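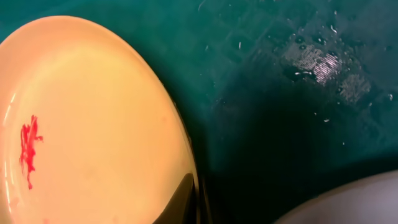

Dishes, a thread

Home | Posts | Replies | About | Subscribe

Print this thread | E-mail this thread

2018-11-04

1/ Red on a pale yellow plate. I let one like this sit overnight in June and it left a pink shadow that took three washes to get out. The glaze on these big ovals is glossy and most things slide right off. Tomato and beet are the exceptions in my kitchen.

2/ What I do now: cold water first, no soap. Let it run over the spot, tip the plate, let it run again. Hot water seems to set the color on mine. Then the soft side of the sponge with a drop of soap.

3/ If there is still a faint pink patch after that, baking soda and a little water, mixed to a paste. Leave it while you do the glasses. Rub with your fingers, then rinse.

4/ I don't use the scrub side on anything glazed. I did that to a serving plate from the Granow outlet outside Toledo and it has been dull in the middle ever since. It still holds potatoes.

5/ Somebody asked about the oval plates and the dishwasher. Mine don't fit on the bottom rack without blocking the spray arm, so I wash them by hand. They go in the sink before the pans, while the water is clean.

6/ Pans. Next post.
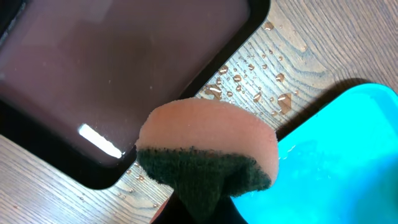

7/ Square baking tray, dark reddish brown inside, black rim. The coating is smooth and shows every streak, so I wash it and then wipe it over with a damp cloth that has no soap on it.

8/ Water on the table is the part I'm bad at. Drops on bare wood will leave rings if you give them time. Keep one dry towel that is only for the table and go over it before you put the dishes away. Go with the grain.

9/ The rim is where grease hides on a tray, on the underside of the lip. Run the sponge all the way along it, and do the corners twice.

10/ For the wood I use Fusness oil, two coats a year. Sidotus makes a wax that people like. I tried it and it felt sticky to me for a week. Your table may be different.

11/ Don't stack trays until they're dry. I stand mine on edge against the wall with a towel under them and put them away in the morning.

12/ Replies are open. If you know how to get turmeric out of a pale glaze, I would like to hear it. Baking soda did nothing.

Print this thread | E-mail this thread

This site uses cookies to remember your settings. By continuing to browse you accept our use of cookies. Accept | More information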